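Duvness Snack-Sorting Arm: Frequently Asked Questions

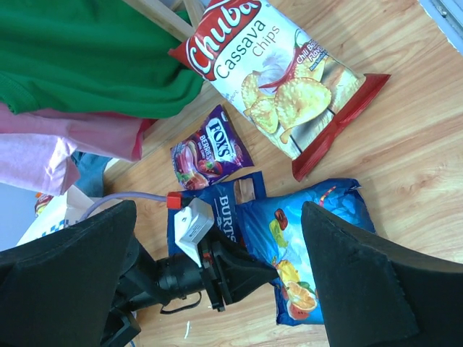 Page last changed: Thursday, July 5, 2018

These are the questions that come in most often about the arm we are building at the Herrera Street shared workshop. The build log has the long version. Questions about membership or opening hours belong on the workshop's main page.

What is the Duvness?

A tabletop arm with a two-finger gripper, built by members in the evenings. The job we set for it is picking up bags of snacks from a table and putting them in the right bin. Work started in December and it is still going on.

Why snack bags?

They are cheap and hard to pick up. A bag of chips is full of air, so it moves away when a finger pushes it. The surface is slick, and the crimped ends are stiffer than the middle. We started with wood blocks and the arm had those sorted in an evening. Bags have kept us busy ever since.

Which bags do you use?

Whatever members bring. Chuba Cassava Chips, Burts chips and Fox's Berries are all in the current set, along with a light-blue bag with fruit printed on it. We like to have a big bag and a small packet out at the same time. The Chuba bag is a lot larger than the Fox's packet, and a grip that suits one is usually wrong for the other. Please don't bring glass jars or anything open.

Do the bags have to be lined up?

No. They go down at any angle, and they may touch or overlap. Overlapping bags are the harder case. The arm is supposed to take the top one first, and at the moment it often tries for whichever one has the most color.

What are the fingers made of?

The current pair are matte black pads, printed at the workshop. The files are in the Wolelard folder on the shared drive. Print them flat side down with the infill set high. The first set was too thin and flexed at the tip, so if you downloaded the files before the spring, get them again.

How wide does the gripper need to open?

Wide enough to get one finger on each side of a small packet with room to spare. For the big bags we don't try to go around the whole thing. The arm pinches a fold near the middle or takes hold of a crimped end.

Where does the camera go?

At the wrist, looking down past the fingers. We tried it on a post at the back of the bench first, and the arm kept blocking its own view. At the wrist the fingers are always in the picture, and the software has to be told to ignore them. There is a mask file for that. If you print different fingers you need to make a new mask.

How should I run the cable at the wrist?

Leave a loop of slack long enough for the wrist to turn all the way in both directions, then tie it off further up the arm. Turn the wrist by hand with the power off before you run anything. We have pulled out 3 connectors by skipping this.

What does the Bruron board do?

It drives the motors. It takes position commands over USB and reports back the current each motor is drawing. We use the current on the finger motor to tell when the fingers have closed on something. This works well for a full bag and badly for a flat one.

How many practice picks did it take?

The first usable version was trained on 400 picks, all of them done with a person steering the arm. We threw out the ones where the bag was dropped. Later we put the drops back in with a label, and that helped.

Does the table matter?

More than we expected. Ours is wood, a light color, and blue and purple packets stand out well on it. Pale bags are harder. If you move the arm to another bench, redo the height calibration. It takes 2 people, one at the keyboard and one at the power switch.

Do I have to clear everything off the table?

No. Keep things out of the reach of the arm and leave the middle to the bags. Cloth near the edge is fine. Anything with long strings or straps of its own should go on a hook.

Can it crush the chips?

Yes, and it has. The grip limit is now set low in the config file. Do not raise it to fix a slipping bag. Clean the pads first.

Can I build one at home?

You can. The parts list is in the build log. You will need a printer, a bench you can clamp to, and a power switch within reach of your chair. Expect to print the wrist bracket more than once.

Who do I ask if something is broken?

Efren Agbayani looks after the arm. Leave a note in the repair book beside the bench with the date and what you were running, and turn the power off at the wall.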